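**Vacancy: Table Setting and Clearing Assistants (part-time)**

Reference 1764

Clesbridge Community Dining invites applications for five part-time assistants to join the team at its Valbridge dining room. The posts run until the end of November in the first instance, with the possibility of renewal.

The dining room serves lunch to up to 80 guests on each working day. Assistants set the tables before service, clear and wipe them between sittings, and return crockery and cutlery to the correct shelves. Care of the furniture forms a large part of the role – the tabletops are light wood and must be wiped along the grain with a well-wrung cloth. Scouring pads are not permitted on any table.

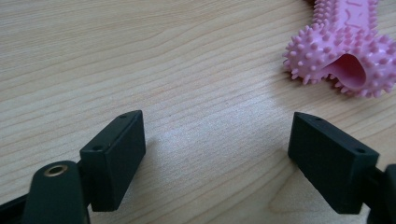

*Light wooden tabletop, showing the grain.*

Applicants must be aged 18 or over and able to stand for the length of a shift. Previous experience in catering or housekeeping is welcome but is not required, as full training is given during the first week. Aprons and gloves are supplied.

Shifts last five hours, including a paid break. Assistants may take lunch in the dining room free of charge on the days they work.

**How to apply**

Application forms are available from the Clesbridge office or the reception desk at Valbridge. Completed forms, quoting the reference number and giving the names of two referees, must reach the office by noon on Mon 8 January. Late applications will not be considered. Shortlisted applicants will be invited to a short interview and a practical session in the dining room.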